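Moving a small pottery by post – double boxing or one thick box?

Started by kilnshelf_jo

kilnshelf_jo wrote:
I've sold mugs and small bowls at markets for years and am now getting asked to post them. My first batch went out in single boxes with shredded paper and two bowls came back in bits. The carrier is Prodham and they say the packing was at fault. Do people double box everything or is one decent box enough? Nothing I make weighs much. The biggest bowl is 300 mm across.

Osvaldo Melis wrote:
Double box anything with a handle or a foot ring. Wrap the pot, put it in a box it only just fits, then put that in a bigger one with 5 cm of padding on every side, top and bottom included. Shredded paper settles in the van. By the time it gets to the customer the pot is sitting on the bottom of the box.

tallbarn wrote:
I don't agree with double boxing mugs. It puts the price up, the parcel goes into the next size band and the customer has two boxes to get rid of. I use one double-wall box and corrugated wrap, and I pack it so tight that nothing moves when I shake it. I've had 4 breakages since I started and all of them were teapots.

Osvaldo Melis wrote:
Teapots are what I mean by things with handles. Mugs are stronger than they look, I'll give you that, but a bowl that size is not a mug.

tallbarn wrote:
Fair enough on the bowl.

kilnshelf_jo wrote:
Thanks both. I'm leaning towards tallbarn's way for mugs and double for bowls. Next question is where to buy. Primitz sell plain boxes in bundles but the delivery is nearly as much as the boxes.

Xóchitl Chávez wrote:
Buy die-cut ones that come flat and fold together without tape. They cost more each but you save on tape and they take up hardly any room. Mine are brown with a small oval hand hole in one flap. Crease all the folds before you try to put it together or it fights you.
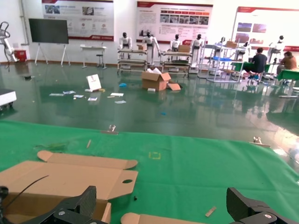
Order of work for the flat ones, as I do it:

1. Crease every fold by hand, the long ones first.
2. Stand the sides up and tuck the tabs in.
3. Put a pad of corrugated card in the bottom.
4. Wrapped pot in, fill the corners, pad on top.
5. Close it and run one strip of paper tape over any hand hole. Rain gets in otherwise.

tallbarn wrote:
Hand holes are a weak point. I wouldn't send pots in a box with a hole in it, taped or not. Quezada do a similar one without.

Xóchitl Chávez wrote:
I've not had one tear. If you are sending heavy casseroles then yes, get the plain ones.

glazebucket13 wrote:
Whatever you choose, keep a photo of each parcel before you close it. Prodham turned down a claim of mine because I couldn't show the padding. I now take one with the wrap on and one with the lid open.

kilnshelf_jo wrote:
I didn't take any, so that's my claim gone. Will do from now on. Has anyone used Trudeo for bowls?

glazebucket13 wrote:
Yes, for plates and bowls. Slower than Prodham but I've had less trouble. Their collection here is Tuesday only, so I pack on the Monday night.

Osvaldo Melis wrote:
Check the exclusions before you pay for extra cover. A lot of carriers will take ceramics but won't pay out on them, and the cover is no use to you then.

kilnshelf_jo wrote:
Just looked and ceramics are on the Prodham list. I've ordered a bundle of the flat boxes for the mugs and will get something bigger for the bowls to go inside. Going to post a seconds bowl to my sister first and see what state it's in when she opens it.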